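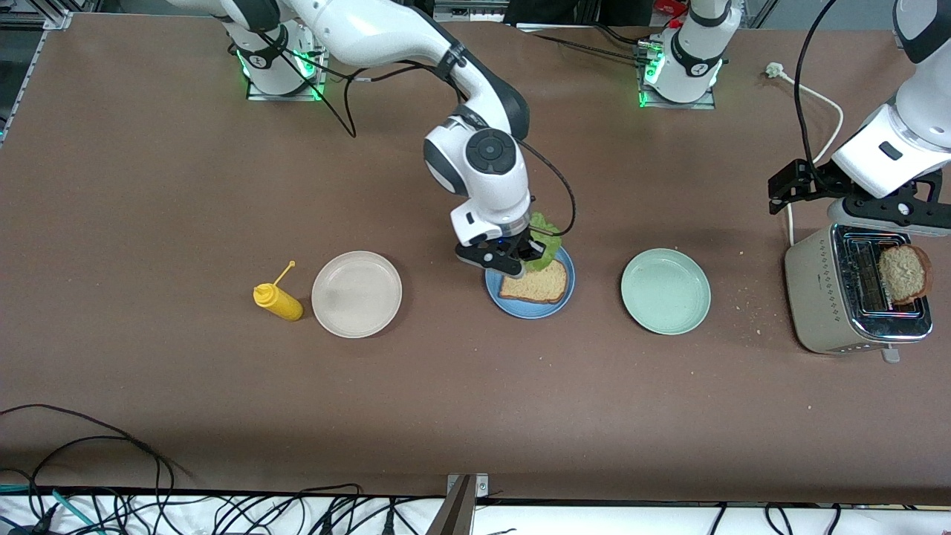

Notebook 3, p. 42

Jul 9, 2019

Sourdough starter trials, Lerkham rye. The Danura jar finally doubled overnight!! I had nearly given up on it in April, when it smelled of nail polish and sat there like putty. Fed it 1:2:2 last night with the coarse flour and this morning it was up against the lid, domed on top, lovely sour apple smell.

Buria jar is slower but steadier. It peaks late and then holds, so for a long cold proof I think it's the better one. Innes jar — still sulking. Giving it 2 more feeds at the warmer shelf before I call it.

Hannelore Voß sent her notes on scalding part of the rye. She pours boiling water over a fifth of the flour, covers it, leaves it until morning. Tried it in yesterday's dough and the crumb is so much softer, I can't get over it. Total dough weight 1,404 g, baked in the long tin, dark crust, hardly any gumminess at the base. Slices thin without tearing.

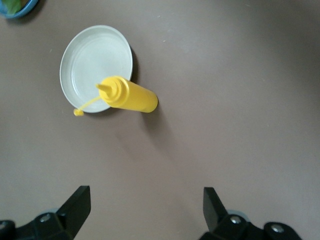

Plate, bowl and squeeze bottle, bench top.

To do: repeat the scald with the Buria jar, same weights, same tin. Ask Vilho Hirvonen whether his malt is the diastatic kind (bag isn't labeled, and it matters a lot here). Order flour, we're down to roughly 3,000 g of the coarse.

Also want to try caraway in half the batch. Toast the seeds first — last time they went in raw and tasted of hardly anything.

Innes jar fed 4 pm, rubber band at the start line.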